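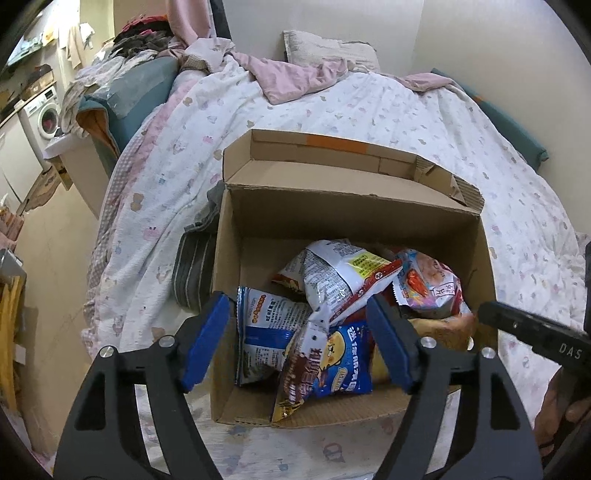 Marnano releases results on learning bag grasps from hand-held gripper recordings

8/27/25

A team at the robotics lab Marnano has published a report on training robot arms to pick soft packaged goods out of crowded containers, using recordings made entirely by people with hand-held grippers. The report covers 1,619 recordings of packaged snacks being taken out of boxes and put into them in ordinary homes. No robot was used at the recording stage.

The work is led by Annapurna Kaimal and Karthikeyan Joseph, with Ekene Chukwu responsible for the evaluation. It is the second report to come out of the group's Poduval project, which deals with household objects that change shape when they are held.

Bags of snacks are a known weak point for pick-and-place systems. The film wrinkles, the contents shift, and the printed surface often confuses depth estimates. In an open box the packages also lean on one another, so that closing the jaws on one can move several. Most published grasping results still rely on rigid items, or on bags laid out singly on a flat surface.

In the Marnano method, a person works the gripper by hand with a wide-angle camera mounted on it. The camera sees the two jaws, the finger pads and whatever lies between and beyond them. The position of the tool is recovered afterward from the video and an inertial sensor, and the jaw opening is read from the pads in each image. The result is a sequence of tool positions and jaw widths that can be replayed or learned by an arm carrying the same pads.

The new part is a label the group calls the contact window. For each recording, the software marks the interval between the first visible bending of the package film and the moment the package leaves its neighbors. Training gives extra weight to that interval. According to the report, earlier versions of the policy learned the approach well and the closing motion poorly, as approach images made up most of the data.

"The approach is long and easy, and the useful part is very short," Kaimal said. "If every image counts the same, the network spends its effort on the wrong thing."

A second change concerns how the jaws straddle a bag. The policy predicts a line across the package instead of a single grasp point, and the jaws are set at right angles to that line. On bags that stand upright, the line tends to fall across the upper part, below the seal. On flat packets it moves to whichever side has free space next to it. No rule for this was written by hand, and the authors make no claim that it holds for other kinds of packaging.

Testing was done on a fixed arm over a set of boxes that did not appear in the training recordings. Each policy was given 156 attempts, with the packages repacked between attempts from a written list. An attempt was scored as a success if the requested package was lifted clear of the box and no other package came out with it.

The policy trained with the contact window completed 131 of the 156 attempts. The same network trained on the same recordings without the window completed 104. Removing the grasp line but keeping the window gave 117. The authors note that the three policies were tested on different days, with the order of the boxes kept the same.

Failures were sorted by type. Of the 25 failed attempts by the full policy, 11 were slips during the lift, nine were double picks, and five were cases in which the arm closed on the wrong package. The slips were mostly on small, tightly filled packets, where the pads had little loose film to hold. Double picks were more common near the walls of the box - the arm has to tilt there to keep the jaws clear of the cardboard.

The group also looked at how much data was needed. With 1,000 recordings the full policy completed 122 attempts, nine fewer than with all 1,619. The report reads this as a sign that the curve is flattening for this type of object, and suggests that a greater variety of boxes and rooms would help more than further recordings in the same places.

Two-handed work is treated only briefly. Part of the recording set was made with one tool in each hand, so that one could hold back neighboring packages or steady the box while the other closed on the target. The published policy drives a single arm and uses the two streams separately. Joseph said a version that trains on both together is being tested, but that the timing between the streams is not yet good enough for close contact.

"A small time offset does no harm when the tools are far apart," he said. "When both are inside one box, it can put the jaws on the wrong side of a bag."

Bindu Krishnan, a packaging engineer at Jeltport who read the report before release, said the scoring rule was stricter than many in use but left out damage to the goods. Crushed contents were not counted as failures, and grip force was not measured in the recordings. The authors list both as limits of the study. A pad with a thin force sensor, built under the name Vuton, is planned for the next round.

Training took place on recordings reduced to a low image resolution, and the dark corners produced by the wide lens were left in. Cropping them made no measurable difference in a small trial and removed part of the view of the box walls, so the step was dropped.

The report, the trained weights and the code for the contact window are available from the Marnano project page. The recordings will be released separately after a privacy check of the backgrounds, handled by Sumathi Varma. That release is set for December. Requests for early access can be sent through the form on the same page and should state the intended use and the name of the responsible researcher.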